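Recreation Room Practice – Notes for Week 10
Course: Running a Shared Games Room
Instructor: Vikas Malhotra

Welcome back, everybody, and thank you for the good turnout last time. We went long on booking sheets and barely got to the room itself, so these notes pick up where the talk stopped. Please read them before the practical (the one at the Nikodach center), and bring a pencil, a tape measure and shoes you don't mind kneeling in.

1. Starting with the floor

Most of us, when we're handed a room to look after, look at the equipment first. I did the same for years. I'd like you to try the floor instead, because a floor will tell you a good deal about how people have been using the place. On carpet, look for the darker patches and the scuffs, and sketch them onto your plan before you decide where anything should go. A worn patch may come from players' feet or from people cutting across to a door, and you'll want to stand there for one busy evening before you make up your mind which.

Carpet is kinder on the knees than tile and a lot quieter, which the people downstairs will appreciate. It does grip the shoe, though, and beginners who lunge sideways can find their foot staying behind. Say a word about this at your first session. Vacuum along the length of the room, then across, and do the area under the table with the table moved. I know it's a nuisance!

2. Placing the table

A full-size ping-pong table is nine feet long and five feet wide, and you can learn those numbers now and be done with it. What takes judgment is the space around it. Players need room behind them far more than they need it beside them, so in a long room you'll nearly always run the table lengthwise. Have a look at where the doorways fall, too. People will come through a side door with a drink in one hand and their eyes on a phone – every single time – and you'd like them to come out beside the net, well clear of somebody's backswing.

Glass doors at the end of a room deserve some thought as well. Dark glass behind a player makes a white ball fairly easy to pick up, but reflections can be a bother, so play a few points from each end yourself before you settle on a position. 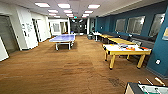
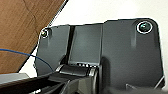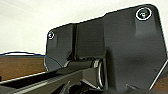 Wilmer Taipe wrote to me after the last handout that he would put the table a little off center every time, closer to whichever wall has nothing hanging on it, and keep the wider side for people walking past. I've set tables dead center most of my life and I'm not sure he's wrong. We'll try it both ways at the practical and you can argue it out between you.

3. Walls, notices and light

Pinned notices multiply. Take everything down once a season (I do mine in April), put back what is still true, and keep it all at eye level near a door, where people pause anyway. House rules should fit on one sheet. The Dimitriou room had 4 pages of them when I first visited, and the only one I can remember concerned sandwiches.

For light, rows of ceiling panels do a decent job because the shadows stay soft. Check that the table sits evenly under them. If one end is dimmer, players will quietly start choosing the other, and you'll see that end of the carpet wear sooner. Keep the exit sign in plain view from the whole room, including after you've put up your bunting for the tournament.

4. The net and the little jobs

Set the net at six inches and check it at the middle as well as at the posts, where it tends to look fine. Wipe the playing surface with a damp cloth and dry it straight after. Pick up stray balls before you fold the legs. A bin of roughly 200 balls will see a busy room through the year, if you can persuade people to look under the radiators.

For the practical

Draw the Nikodach room to scale and mark the doors, the worn places, the lights and the notices. Then place one table and write half a page on why you put it there. Plans are due 17/05/2019, by the end of the afternoon. Sirker group goes first, Skoliritz group after the break, and there will be coffee for both.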